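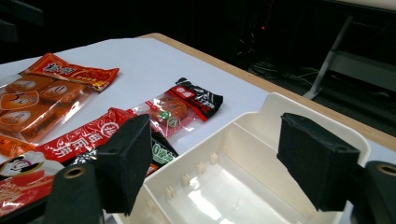

Rear trailing arms on the Corkberg buggy came off again, 20 July 2023, and I think we finally have the clunk cornered. The left bushing has gone oval, enough that you can rock the arm by hand with the shock disconnected, and the right one is heading the same way. I wrote most of this up at the white table with the wooden border, next to the snacks (the round golden-brown cakes in the big orange packet are very good with coffee, please leave a few for the late crew!), so forgive me if it wanders a bit.

What we had in there was the softer rubber from Tiremham, fitted in June, and to be fair to it the ride was lovely on gravel. It just doesn't like the arm twisting when one wheel drops into a rut and the other is still up on the bank. I ran the arm through its travel on the bench with a 20 mm packer under one side and you can watch the rubber bunch up at the front lip and then let go - there's your clunk.

So the plan is spherical joints at the chassis end and a firmer rubber at the axle end, which should let the arm twist without handing every pebble straight to the driver's back. I've drawn it up with the same 75 mm bracket so we don't have to cut anything off the frame. Spring preload stays where it was until we've driven it, and I'd really like us to change only the one thing at a time, having been burned by that with the steering damper. 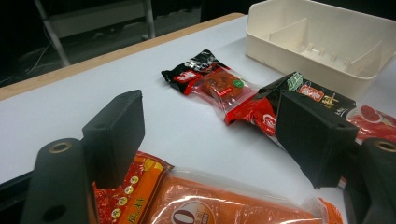

Hattori wrote back that spherical joints will want dust boots on a course like ours, and that without them we'd be lucky to see 200 miles before they start to rattle. They'd sooner we went with a split bushing and a grease fitting. I do see the point, and boots are cheap, so I've asked Pliltum for a set in the right size and will hold off ordering the joints until I hear.

Still to do: check the shock bolts for bending, clean up the left bracket, find the long reamer.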